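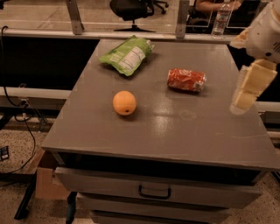 Wekesa Mwaipopo reckons the best thing to happen to the picking cell at Brarnbridge this year is a dull one: it now gets looked after before it goes wrong, and the people who run it know how to do the looking after.

LIKATIX OPENS UP ITS CARE ROUTINE FOR THE BRARNBRIDGE CELL

Brarnbridge, March – Likatix has today put out the full care and set-up routine for its single-arm picking cell at Brarnbridge, free for any workshop, college or small lab to use and change. The routine is called Getine. It covers one white arm, one gripper with segmented fingers and the grey drawer cabinet they work over, and it goes into a lot of detail on all three.

We are very pleased with it! The cell has been through 3,044 picks since the routine came in, and every one of them was logged by the person at the desk, along with any slip, bump or odd noise. Those notes are where most of Getine came from.

Each working day starts with the finger pads. They are wiped with a damp cloth, left to dry and then pressed one at a time with a thumb, and a pad that feels slick or gives more than its neighbour is swapped. After that the arm is sent to its rest point and brought down beside the tabletop until the lowest pad is just clear of the surface. If the gap has changed overnight, the height is set again before anything is picked up.

Then come the test goods. Getine uses ordinary shopping, such as a drinks can on its side, an orange and a crumpled snack bag, spaced well apart. A can wants to roll, an orange needs a light squeeze and a bag can fold up between the fingers (or slide out of them altogether), so a gripper that copes with all of them is in decent shape for the day. The full check takes 6 minutes once you've done it a few times. Our first go took most of a morning, with a long stop for tea.

"I used to wait for a drop and then go hunting for the cause," said Hsin-yi Mak of Likatix, who wrote most of the routine. "Now I can look back through the log and see that the left pad was getting tired two days before. I love that. It's a very ordinary bit of housekeeping and it has made the cell so much nicer to work with."

Every 1,000 picks there is a longer service. The fixings on the arm housing are checked for tightness, the cable run is followed by hand from end to end, and the gripper comes off so the dust can be brushed out of the finger joints. The cabinet is checked as well. Its top must sit level and must not rock when leaned on, which caught us out early on, when we spent a whole afternoon resetting an arm that had nothing wrong with it.

Shiny goods get a page of their own. Bright patches of light on the tabletop gave us plenty of trouble, and the page covers where to move a lamp and when to give up and move the can instead.

The finger pads are made for us by Noh, and the drawing for the current pad, number 536, is included with the routine so that others can cut their own.

Getine comes as a plain printed booklet or a file to download. Corrections are very welcome, above all from anyone running a cell older than ours. Visits to Brarnbridge can be booked through the Likatix front desk, mornings only, and the daily check starts at 8.30am for those who want to have a go at it themselves.

ENDS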